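Using zip-top bags well, in the freezer and out of it

Posted by Adaeze Okeke, April 21, 2025

Zip-top bags are handy but most of us waste them. They go in the drawer half crumpled, come out for one sandwich and end up in the bin. The tips below are the ones I use at home in Clurnville, and a few came from readers.

Filling

Fold the top of the bag outwards over itself like a cuff before you put anything in. This keeps the zip clean. If crumbs or sauce get into the track it will not close properly, and you will only find out when it leaks in the fridge. For soups and stews, stand the bag in a tall jug and fold the cuff over the rim.

Do not fill a bag more than three quarters full. Liquids swell when they freeze and need the room.

Getting the air out

For anything going in the freezer, press the zip shut from one corner and stop a finger's width before the end. Flatten the bag with your palm, working towards the gap, then close it. Air left inside is what gives you ice crystals and dry grey patches on meat.

Soft things are different. Bread rolls, ripe fruit and washed salad leaves get squashed if you press hard, so leave them a bit of air. Put a folded sheet of kitchen paper in with salad and change it when it feels damp.

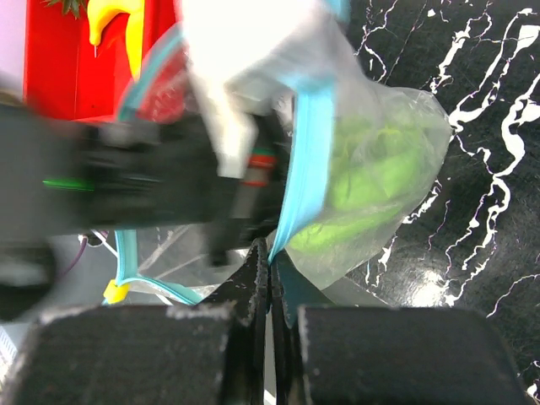 Always pick a bag up by the zip end. The seal is the stiffest part and takes the weight better than the film lower down, which can stretch or split on a sharp corner. If the bag is heavy, put your other hand underneath.

Freezing flat

Lay filled bags on a baking tray until they are solid, then take the tray away and stand them upright like files. A flat bag holding 400 g of mince thaws overnight in the fridge and takes up very little space. Write the contents and the month on the bag before you fill it — pen will not take on a cold or greasy surface.

Washing and using again

Bags that held bread, vegetables or dry goods can be washed. Turn them inside out, use warm water and a drop of washing-up liquid, rinse, and prop them over a wooden spoon to dry. I get 6 or so uses before the zip goes slack. Throw away any that held raw meat or fish.

Wipe the worktop where the bags have been standing, especially if it is dark and polished. Drips dry to a dull ring on that sort of surface and show up as soon as the light is on.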